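Kitchen drawer update, for those of you who followed the Great Utensil Purge in July. It's happening again.

The junk drawer by the stove has not closed properly for two weeks. I pulled the whole thing out and dumped it on the bed (do not do this, there were crumbs, so many crumbs).

Found in there: takeout menus from the old apartment, a Drasent bottle opener I swore I never owned, 4 lighters, and a truly ridiculous amount of wooden stuff. Spoons, skewers, sticks, things with no name.

My rule this time is that anything long and wooden stands up in a basket on the table where I can see it. If I can see it I'll use it. If it's in a drawer it's gone forever and I buy another one.

Went with a black wire basket with a divider down the middle. Fliltside had them for 15 bucks and I went back and forth on it way too long, but the mesh floor sold me - skinny things can't poke out the bottom!

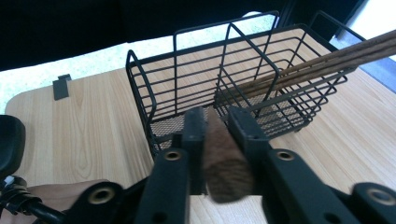

Three long sticks in on the right, left side still up for grabs.

The sticks are so long they lean right out over the side. I kind of like it? It looks like a very plain bouquet.

Now the big question is what gets the left half. Spoons is the obvious answer. But I also have a bag of 50 bamboo skewers from Kioko that has been open since last summer and sheds all over everything.

Okay, several of you have said put the skewers in a jar. Fine. Jar it is. Spoons get the left side.

Also yes, I know black wire shows dust. I had a black dish rack for years, we've been through it together.

The drawer closes now, by the way. All the way! I have opened and shut it maybe more than a grown adult should.

Tomorrow is the spice shelf. Please send strength, and if anyone wants a bottle opener it's yours.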